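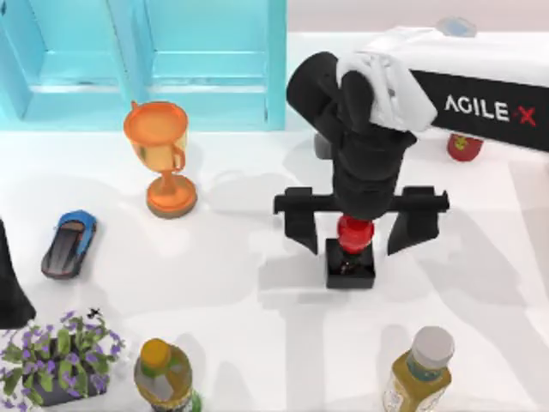 4.2 What people call red when they aren't trying

I went into this part of the study pretty sure that red would be the boring one. Everybody agrees on red, right? You ask somebody to point at the red mug and they point at it, and you go home early. So I'd planned to spend most of my time on the greens and the muddy browns, and I gave red a single column in the coding sheet (which I later had to split, with a lot of grumbling).

A quick reminder of the setup. I had 63 people from Bristau and the villages up the road, and each of them sat down with a friend and talked for 10 minutes about things they owned as kids. Coats, bikes, kitchen stuff, whatever came up. I stayed out of the room as much as I could. 56 of the recordings were clear enough to use, and those are the ones I'm talking about from here on. The Ekik word list was only used afterward, for checking my spelling of the local terms, so it can't have put words into anyone's mouth.

What I got was a mess, and a fun one! Plain "red" was common, sure, but mostly for things that were hard and shiny. Toys, cups, car doors. Bright color against something dark, as in Figure 3, is where speakers went straight for the short word and moved on.

Figure 3. Glossy red on black, white tabletop.

Cloth was another story. With sweaters and blankets people slowed down and started adding things: "a red, like a brick red, well, more like jam." One woman went through three fruits before settling on one, and her friend still didn't buy it. Hair was worse. I'd honored my own rule of coding hair as its own category, and I'm glad I did, as hardly any of the hair that got called red would be called red on a coat. Libor Urban, who coded the second pass without seeing my labels, split from me on hair more than on anything else, and we never did settle the word my older speakers use for a fox.

Age matters some, I think, but I don't want to lean on it. The older speakers liked comparisons to food and soil, and the younger ones borrowed names from paint and makeup. Both groups did the same slowing down on cloth, though, and that's the pattern I'd trust most.

This site uses cookies to remember your settings and count visits. By continuing to read you agree to our use of cookies. Accept | Manage preferences

There's an older idea, which I held myself when I wrote the Sorkari pilot report, that extra words around a color mean the speaker is unsure of it. I don't see that in these recordings. My jam-and-brick speakers sounded perfectly sure. They were remembering a certain sweater, they wanted their friend to see it too, and the short word wasn't getting them there. I come back to this with the greens in section 4.3, where the comparisons get longer and the arguments get louder.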